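Nindach, reviewed: a training method for people with too few demonstrations

I review grippers and cable clips for a living, so a training method is a step up in the world. Nindach comes as a code package and a 20-page paper by Sadia Yousafzai and Iqra Farooqui. The claim is that an arm can learn a tabletop pick from 50 demonstrations if you let it practice its own bad starts afterward. The usual recipe in our shop is 125 and a lot of coffee.

The idea is simple enough to explain to my brother. You record your demos, train a policy, then have the software begin each practice run from a slightly wrong pose. When the arm gets lost, you take over for a second or two, and only those corrections go back into training. The paper calls this "drift rehearsal." I called it babysitting until I saw the scores.

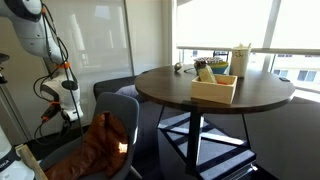
Setup took me most of an afternoon, half of it spent on a calibration step that the manual covers in one sentence. The config file is tidy. The error messages are not – my favorite said "pose unhappy" and left it there.

Then I ran 100 trials of picking up a soft package. Plain cloning on the same 50 demos got 61. Nindach got 84, and most of the misses were near misses. Moving to a room with strong sun cost it nine points, a drop the paper mentions in a footnote, in the way one mentions a dent to a rental company.

Against Desten, which I reviewed in September, it needs less data and more of your patience. Somebody has to sit there with a hand on the controller.

Four stars if you have an assistant, three if you are the assistant.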